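Review: Closia Relabel Guide, second edition, for mixed manual and robotic picking
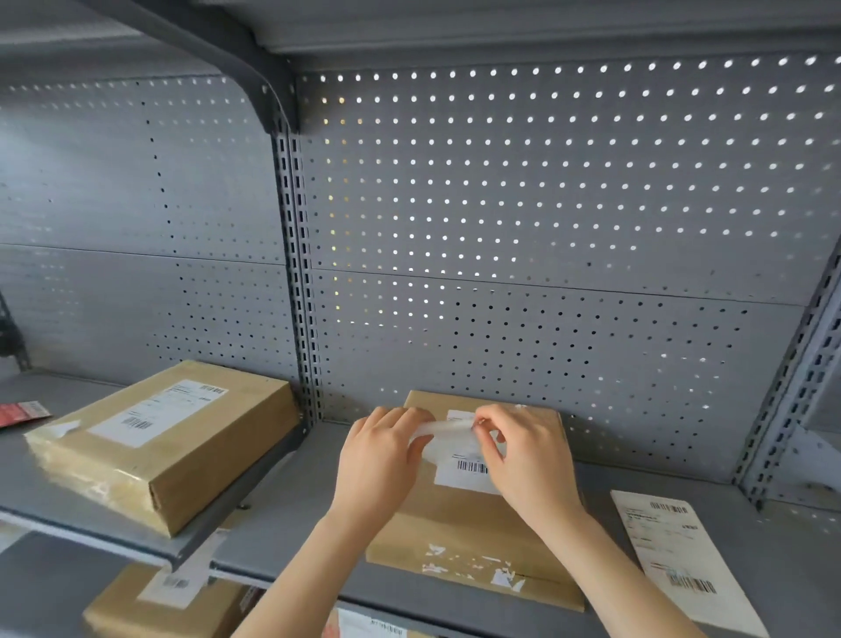
The guide runs to 17 numbered rules and an annex of templates. It covers one narrow subject: what has to happen to a carton's old labels before the carton goes back into stock that a robot will pick by barcode. We used it for one quarter at the Ocampo returns site, on perforated-back steel shelving, with 674 cartons relabeled under the first edition and 1,251 under the second. Olga Escobar ran the bench checks and I kept the exception log.

Rule 1 is the one that matters most. One carton, one readable identity. Any carrier label, old stock label or loose label sheet within reach of the scanner counts as a second identity until it is removed or covered. The first edition allowed a marker line through the old code. The second edition drops this, and it should have been dropped sooner. A fixed reader will often decode a struck-out linear code, because a pen line leaves enough of the bars intact.

Rules 4 to 7 deal with peeling. The instructions are short: lift one corner, hold the far side of the label flat, pull low and slow, stop if the top layer of the carton starts to come away. Two hands are required. Rule 6 says that face paper left behind is acceptable if no part of a code remains on it. This will bother people who like a clean carton, but it is correct for reading. It is less correct for gripping. Torn paper residue on the top face can break the seal of a small suction cup, and the guide gives no limit on residue by area or by position. We wrote our own: no residue inside the pick zone, which we marked on a clear template laid over the box. Residue near the front edge or over the tape seam was left alone.

Rule 9 covers loose sheets. A label that has come off its carton must not be put down on the shelf, even for a moment. It goes in the bin or on the operator's waste board. In our log this was the rule most often broken. A sheet lying flat beside a carton has a complete code on it, and an overhead camera has no means of telling which surface the code belongs to. The guide should move this rule to the first page.

Rules 11 and 12 set the new label position: top face, clear of tape, with a quiet margin on all sides. Shiny clear tape over a code is prohibited outright. We agree. Glare from tape produced no-reads on the Tovska reader that no exposure setting would fix.

Rule 15, on people and robots at the same bay, is the weakest part. It says the robot must be "inactive" during relabeling and does not define the term. Paused, stopped and isolated are different states, and hands are well inside the shelf opening during this work. Use your site risk assessment and your lockout procedure. Thulani Swanepoel, who wrote ours, requires isolation at the bay with a personal lock, and I would not accept less.

The annex is useful. The residue record and the exception sheet can be used as printed. The sample audit plan assumes a lot of 2,000 cartons and does not scale down well, so smaller sites will need their own sampling table.

Compared with the Bomivus checklist, which we used before, the Closia guide is longer and slower to train from, but its wording can be audited. Bomivus says "remove old labels where practical." Two inspectors will read that two ways.

Recommended for returns and restocking areas that feed barcode-driven picking. Add a residue limit for suction grippers, replace Rule 15 with a site procedure, and post Rule 9 at every bay.

Gervasio Orellana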